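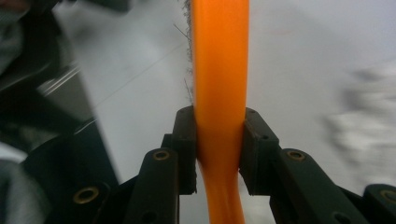

Orange hose in the hand-held gripper, well pinched between the pads.

Home | Diary | Workshop | Links | Contact

Saturday, late
Posted by the author

Well, I got soaked. I've changed my jumper and had two cups of tea and I can still smell that pump water, so I'm writing this down before I go to bed and tidy it all up in my head into something more sensible than it was.

The plan for the day was hoses. The Redano arm is supposed to pick up a length of orange hose, carry it across and push it onto the spout of the Gultomis pump, and then do it again, and again, until we trust it. I teach it with the hand-held gripper first. It has the same pads as the arm, so whatever I do with my hand, the arm has a go at copying. I'd done a whole morning of that and felt quite pleased with myself. My thumb hurt but the moves were lovely, if I say so myself.

What I hadn't thought about enough was the squeeze. When you hold a soft hose in that thing you squeeze until it feels safe, and "safe" to my hand means the hose goes in at the waist where the pads meet it. You can see it going narrow. I noticed it at the time and thought, oh, it'll spring back. And it does spring back, when there's nothing going through it!

So after lunch we put the arm on. First few tries with the pump off were fine, really smooth, a bit slow near the spout but I can live with slow. Then I switched the pump on, low, with the hose already pushed home, and the arm was meant to let go and back away. It didn't let go. It just stood there holding on, pinching, with the pump still pushing water at it from behind. I watched it for a moment like an idiot. I think I was waiting for it to finish.

Then the hose came off the spout end with a sort of cough and I had water down my front, up my sleeve and in one shoe. The loose end whipped round and smacked the side of the bench about where my hand had been resting a minute earlier. That's the bit I keep coming back to. It's a light hose and low pressure and I'd have had a red mark at worst, but I was inside the taped line with the pump running and I had no business being there. I wrote the rule about the taped line. It's in my own handwriting on the wall.

I hit the stop button and the arm froze, as it should. The pump carried on, as I should have known it would, as they are on two different plugs. So I had a frozen arm, still gripping, and a pump happily filling the floor, and I had to wade round the back to pull the plug out. Stupid. The big red button ought to stop everything that moves or squirts, and it stops half of it.

Mopped for ages. Then sat down with the log and a biscuit.

As far as I can make out, the arm never got the message that it was holding anything. It closes until it feels enough push back from the hose, and a soft hose doesn't push back much, so it kept closing. It was still trying to grip when it ought to have been letting go, and the "open" step sits behind the "gripped" step and won't run until that one's ticked off. On the stiff hose we used at Badudia this never came up. I'd have sworn the whole routine was sound.

There's also the fluff. The hose gets fuzzy grey stuff on it, lint or hair or whatever it is, and I did wonder whether some had got onto the pads and muddled things. I wiped everything down and ran it dry and it stuck closed again on the very next go, so I don't think I can blame the fluff. Shame, I'd have liked an easy one. (I'm going to keep the hoses off the floor anyway - it's horrid stuff to pick off.)

The catalogue has a pad set with proper touch sensing for £499, which made me laugh out loud in an empty workshop. Maybe one day. For now I've put a time limit on the closing, so if it hasn't felt the hose after 2 seconds it gives up, opens and stops. I tried it 10 times with the pump unplugged and it opened every time. That's dry, mind, and with me standing well back, and I'm not calling it mended.

Things to do before any water goes near it again: pump and arm on the same stop button, a clip on the spout so the hose can't jump off, and I need to redo my morning's teaching with a lighter hand. That last one hurts. Pillai wanted the arm to have 3,000 goes behind it by the end of the month and I shall have to write and say it won't. I've started the message and deleted it a few times. I'm going to put in the part about me being inside the line as well, although every version of that sentence makes me wince.

Shoe is on the radiator. I threw the pinched length of hose in the scrap tub and then fished it out again, I'd like to see whether it's got a weak spot where the pads were. Will cut it open tomorrow if I can find the good knife.

Recent entries
Moving the bench away from the window
What I brought back from Badudia
Redano arm, first week
The Gultomis pump is louder than I thought
New tape on the floor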